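Cledgate Coroner's Court: questions we are often asked

Losing someone suddenly is hard enough without a pile of unfamiliar words landing on top of it, so we've tried to answer things here the way we would if you rang us up (and please do ring us up, if you'd sooner talk).

Why has the coroner been told about the death?

Usually a doctor or the police have let us know, either as the cause isn't yet clear or as the death was sudden, violent or happened in custody. It doesn't mean anyone thinks your family has done something wrong, though we do understand it can feel that way when an officer is standing in the kitchen.

Will there have to be a post-mortem?

Quite often, yes. The coroner decides, and your consent isn't needed, but do tell your officer early on about any religious or family wishes and we'll pass them to the pathologist at Flakeck, where examinations for our area are carried out.

When will the name be made public?

We wait until the next of kin have been told. After that, names are read out when an inquest is opened, and reporters may be in the room.
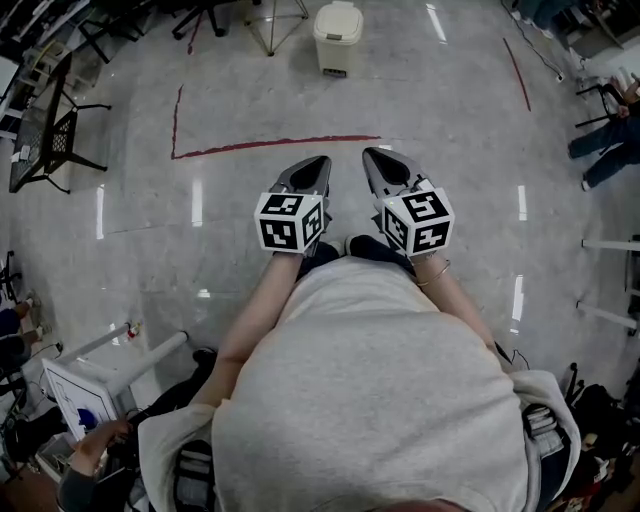
One mother wrote to us afterwards that she wished she had known the papers could print her son's name the same day, and that she would have rung her sister first. We took that to heart, and officers now go over it with every family before an opening.

Can I have a copy of the papers?

If you are an interested person (a husband, wife, partner, parent or child, for instance) you can ask for them free of charge before the hearing. Some files are short and some run to nearly 300 pages, so it's worth saying if you'd like them by post.

Where are inquests held?

In Court 2 at Briggs House, Drelonberg Road. The 154 bus stops outside, and there's a quiet room for families next to the court. Just ask at the desk when you arrive.

Page last updated January 1, 2021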